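The Quiet Trade in Other People's Cups

In Monddale, a town of steep streets and small grocery shops, people give away their crockery in January

Every year in the second week of January, the people of Monddale put their unwanted cups, bowls and plates on the front step, in a box or a basket, and leave them there until dark. Anyone who walks past may take what he or she likes. There is no payment and you do not need to ring the bell. In the local way of speaking it is called "the putting out", and I have lived here for nine winters before I took part in it properly.

I come from a family where a bowl was bought once and then used until it broke. My grandmother owned four of them for rice and one large one for soup, and when a visitor came we borrowed from the neighbour. So I found it strange at first that a household would give away something without a chip in it. My landlady explained to me that a cupboard must have air. She said this with a very serious face, and then she gave me six saucers.

How old the custom is, I could not find out. The parish book in Wyss, the next town down the valley, mentions a dispute over "the taking of pots from a step" but it gives no year, and the page before is missing. Most people I asked said their grandparents did it. One man was sure that it began with a pottery which stood by the river and gave its second-quality pieces to the workers after New Year. The pottery is gone, but its wall remains, and boys kick footballs against it.

What is sure is that the custom has grown. In the winter just passed, 341 households put something out, according to the list that hangs in the library, and there are streets where it was every door. The library started its list because people from Wyss complained that they drove up the hill and did not know where to begin.

I went out on the Thursday with a canvas bag and an old newspaper for wrapping. The snow had been cleared to the sides and the steps were sanded. On Lower Mill Street I found a milk jug in the shape of a hen, a complete set of egg cups, and one glass dish so heavy that I put it back. A woman in a green coat was in front of me the whole way and took everything I wanted a minute before I reached it. We did not speak, but at the corner she turned and offered me a small blue plate. I have it still.

The rules are few, and they are not written. You do not take more than you can carry. You do not come back with a car. A thing with a crack is put out with the crack turned to the front, so that it is seen. If you recognise your own cup in somebody's kitchen later, you say nothing about it. This last rule is taken very seriously, and I have sat through a whole dinner drinking from a mug which I am certain I had given away two years before.

At home, all that was found has to be washed, and for some days the kitchen belongs to it. Striped bowls lie upside down in the rack beside things which have no relation to them, and you begin to see which ones will stay.

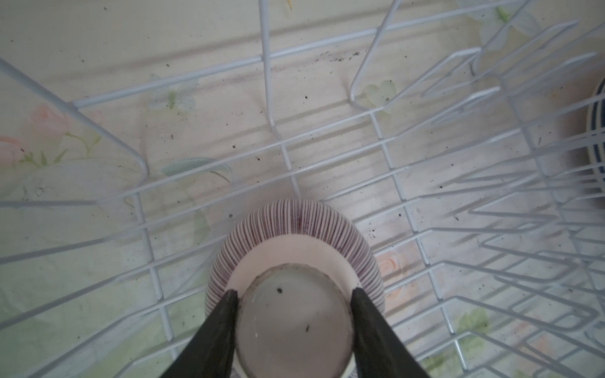

What the dealers think

It was natural that someone would try to make money from it. Drarance, a second-hand shop near the station in Wyss, has bought from Monddale people for a long time, and its window is full of soup plates in February. The owner told me without any shame that he walks the streets on the last evening, when the good pieces are gone, and takes what is left. "I do them a favour," he said. "Otherwise it goes in the bin." He showed me his purchase book for the last season. It had 3604 entries, and many of them were a single cup.

In Monddale the opinions about him are divided. The older people do not mind. They say that a cup on the step is not yours any more, and where it travels is the matter of the cup. The younger ones are more strict, and two years ago somebody painted a line on the road at the town border with the words NO DEALERS. It was washed away by the spring rain and was not painted again.

I asked the owner what sells best. Not the fine porcelain, he said. People are afraid of it, they do not have the cabinet for it and it cannot go in the machine. What they want is a bowl of the size for breakfast, and glasses of which they can buy six. He sells a pair of plain water glasses for less than a coffee, and he can never find enough of them. Plastic he does not buy at all, although it is put out more every winter – children's cups, picnic things, tumblers with patterns in the sides.

This is a pity, I think. Some of these tumblers are made with care, and in the right light they are prettier than the glass. 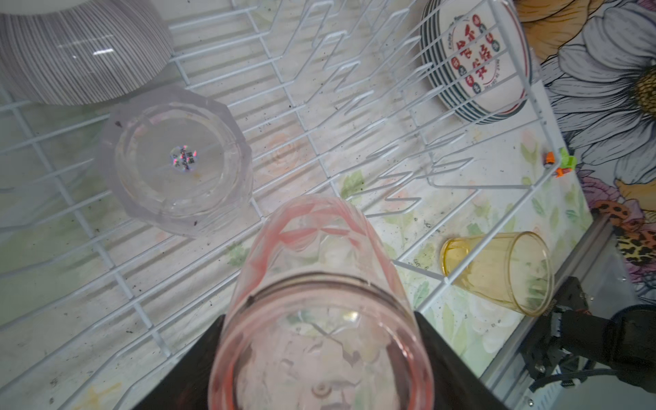 Xuelian Shi
Contributing writer, Valley and Table

The last evening of the putting out is a Sunday, and it has its own meal. There is a barley soup with smoked sausage, cooked in the hall behind the bakery, and each guest must bring a bowl that was found during the week. You eat from it and then decide if you keep it. The rest go on a long table by the door. When I counted the coats on the hooks I stopped at 37, but more people came after, with snow in their hair and bowls under their arms.

I sat beside a retired bus driver from Wulleck, across the river, where there is no such custom. He comes each year for the soup. His wife collected yellow things, he told me, and after she died he did not know what to do with them, so he carries up one yellow piece every January and leaves it on a step he likes the look of. He has enough for many more winters.

When the hall was closed I walked home by the old pottery wall. On most doors the boxes were already inside. At one house, near the top, there was still a teapot without its lid standing on the sand, and a light was on above it. I looked at it for some time. I have two teapots and no place for a third.

I took it, and it is on the windowsill now with the wooden spoons in it.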